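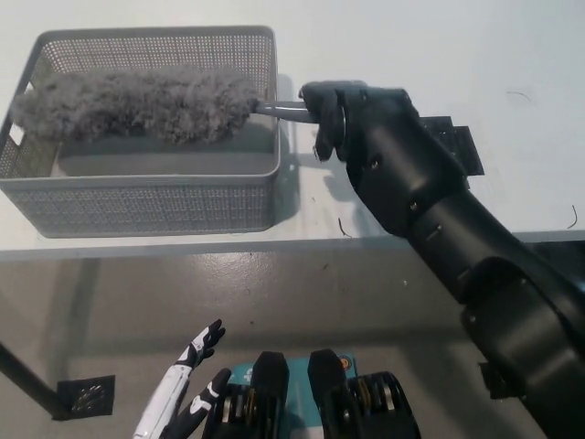 The old planner stalled whenever the hand got near the rim of a basket, Kha Sầm says, and the new one just slows down and goes on through. That's the fix most users of Clesonine were waiting on. It's in the release that went out this week.

June 2025
By Adoración Lozano

Clesonine, the motion planning package out of Dultberg, now does its collision checks in the same loop as grasp control. Before, two separate processes, and they didn't always agree. Soft stuff was the worst of it. A duster has no hard edge, so the perception side kept redrawing it and the planner kept starting over.

Release notes list 1,169 closed issues going back to Febuary. Replay tool is new too: load a log, step thru it, see what the planner thought was free space. 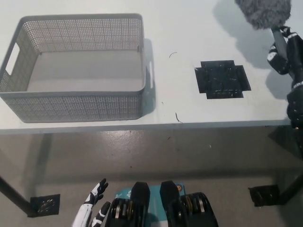 The replay tool also flags dark items on a white tabletop, long a sore spot for the depth filter. Flat ones got dropped as noise. Sầm wants the threshold left open to users, for now it's fixed in the config at 800 and you have to rebuild to change it.

Two-arm planning still experimental, off by default. Campos build gets the update next. No word yet on older controllers.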